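Divination > Tarot > How-to guides > Reading for the week ahead

How to Do a Three-Card Spread for the Week Ahead

19th January | 8 comments | 71 shares

A weekly spread is one of the easiest ways to get used to a new deck. You handle the cards often, you see the same ones come back, and by the following week you have something to compare your reading with. It takes twenty minutes or so once you know the layout.

The layout below uses three cards in a row and one optional card underneath. I learned it from the little booklet that came with the Talpur deck, and have changed it a bit since. Any full tarot deck will do. If yours has numbered minors with no scenes on them, allow a little more time, as you will be working from suit and number alone.

What you need

A tarot deck, a notebook and a pen. A cloth is optional. I use one at home to keep the cards off the table, and go without when I am away. You do not need candles or crystals, though if you like having them there is no harm in it.

Step 1: Set the question

Weekly readings go wrong most often at this stage. "What will happen this week?" is too wide, and you will find yourself making any card fit. Pick one area of life and put it into a sentence. For instance:

What should I pay attention to at work this week?
How can I handle the visit from my sister?
Where is my energy best spent between now and next weekend?

Write the question at the top of a clean page before you touch the cards. If you change your mind about the wording, change it now and not once you have seen what came up.

Step 2: Shuffle

Shuffle however suits your hands. Larger decks such as the Enddale are awkward to riffle, so I spread them face down on the table, stir them about and gather them up again. Turning some of the cards end to end while you do this gives you reversals. If you don't read reversals yet, keep them all the same way up.

Stop when you feel ready. If you never feel ready, shuffle seven times and stop there. Cut the deck once with your left hand, or your right if you prefer – I have never noticed a difference.

Step 3: Lay the cards

Deal from the top, left to right, face down.

Card 1 is what you bring into the week. It covers mood, unfinished business and anything carried over.
Card 2 is the main matter. Most of the reading hangs on this one.
Card 3 is the advice. Read it as something to do, even when it looks like a prediction.

Turn over all three before you start looking anything up. Give yourself a minute or two with them first. Make a note of which card your eye goes to and whether the figures are facing each other or turned away.

I read at the kitchen worktop, early, before the rest of the house is up. Any flat surface is fine as long as you can leave the cards out for a while without having to clear them for breakfast. 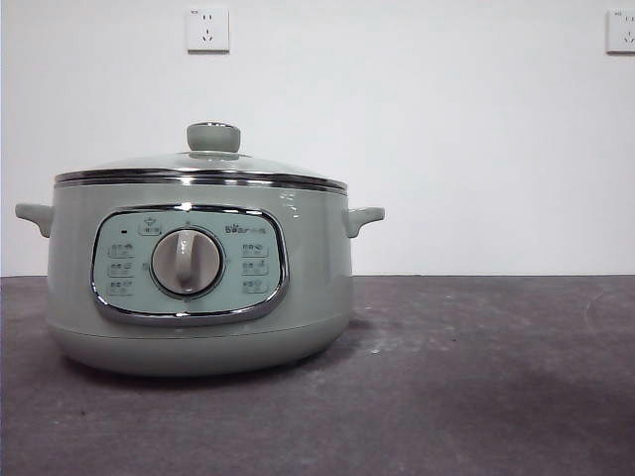
The green pot on the worktop.

Step 4: Read each card in its place

Take the cards one at a time and say out loud what each means in its position. Speaking helps. It is much easier to skip over a difficult card when you are reading silently.

Say your question was about work and you drew the Four of Cups, the Three of Wands and the Knight of Pentacles. In the first place, the Four of Cups suggests you are starting the week bored or a bit sulky, perhaps ignoring an offer. The Three of Wands in the middle is about waiting on something already sent out: an application, an order, a reply. The Knight of Pentacles as advice is slow and steady work. Do the routine jobs properly and don't chase.

If a card makes no sense in its position, write down its keywords and move on. It is often clearer after a few days.

Step 5: Read them together

Look for what the cards share. Two or more of the same suit tell you what sort of week it is:

Wands – projects, drive, arguments
Cups – feelings, family, friendship
Swords – decisions, worry, talking things through
Pentacles – money, health, the house

A major card among minors should be given more weight. Three majors together is a heavy draw for an ordinary week, and I would check whether the question was bigger than it looked. Repeated numbers are worth a line in the notebook too. Twos point to a choice or a partnership, and eights to movement or effort.

Then write a summary in two sentences. Keep it short enough to remember without the book.

Step 6: The optional fourth card

If the advice card is still unclear, draw one more and lay it sideways under card 3. Read it only as a comment on that card. Don't draw a fifth. Once you start adding cards to get a nicer answer, the spread stops being much use, and it is better to put the deck away and try again next week.

Step 7: Check back

At the end of the week, open the notebook and write what happened beside each card. Be fair about it. Nearly 3 in every 8 of my advice cards last year were ones I had read too gloomily, mostly Swords, and I would not have spotted it without the notes.

After a couple of months you will have your own meanings for the cards that turn up most. Where these differ from the book, go with your own.

Common problems

The same card keeps appearing. Check first that you are shuffling well enough, especially with a new deck, which tends to stick together. If you are, copy out the card's meaning in full and read it each morning.

The cards contradict each other. The positions usually sort this out. A cheerful card 1 and a grim card 2 can simply mean that you haven't seen the problem coming.

A card falls out while shuffling. Some readers keep it as an extra message. I put it back, unless two fall together, in which case I make a note of them and carry on.

You drew Death, the Tower or the Devil. None of these should be read literally. In a weekly spread, Death is usually something finishing, the Tower is a change of plan at short notice, and the Devil is a habit. Read them in their positions like any other card.

Can I read for someone else? Yes, with their agreement, and let them word the question. They should do the cutting as well.

If you keep your deck wrapped, let the cards sit for a moment before you put them away and make sure you have all of them. The Zultton is a smaller deck and I have lost the Page of Cups down the back of the sofa more than once. In February I will put up the month-ahead version of this spread, which uses the same three places with a row for each week.

Related guides

Reading Court Cards Without Getting Stuck
Ruditz or Talpur: Which Deck for a Beginner?
Reversals: When to Start Using Them
Keeping a Tarot Notebook
A Simple Yes or No Spread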